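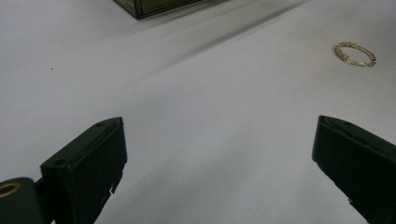
Figure 3. A wide stretch of smooth, pale grey-white tabletop.

4.2 Clear desks and where the clutter goes

The clear-desk rule at the Clivport office came into force in July and was, by its own measure, a triumph. Pale surfaces of the sort in Figure 3 were held up in the staff handbook as the natural state of furniture. Of the 350 staff who answered our survey, 83 said they had moved their papers into a drawer, and a good many more had moved them to a windowsill, which the rule did not mention. The Serkari building took a stricter line and banned windowsills. Mugs then appeared on the stairs.

We found no link between bare desks and faster work at either site (Table 2). We did find that people at Serkari spent longer looking for staplers. The managers we spoke to remained fond of the policy, and several of them explained why from behind desks we could not see for paper. Section 4.3 turns to the lockers, of which there were 600, most without keys.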